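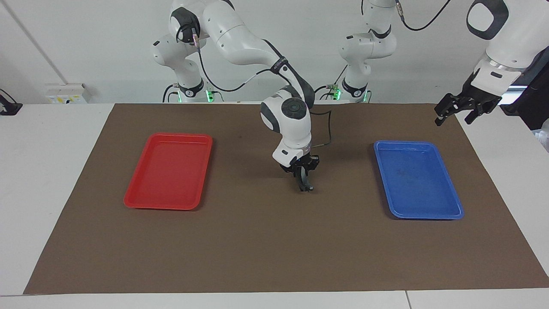 May 28, 2020

Long call with Sigrún Ásgeirsdóttir this morning about the Plemano infusion pump filing, and I'm glad we took our time over it! She has read the draft twice now (bless her) and thinks claim 8 is too broad as it stands, mostly on account of the check valve, which an older Yeh patent seems to cover. I'd like to narrow it to the folded seal and keep the rest.

Bench pump 2 has reached 527 cycles on saline, with the flow drifting a little after cycle 221. Tharun Raju suspects the spring and I suspect the tubing, so we've agreed, very amicably, to swap the tubing first.

Still to do: send Sigrún the February sketches, ask Zonditz for the softer silicone, and find the good calipers, which I was sure I'd put back in the drawer.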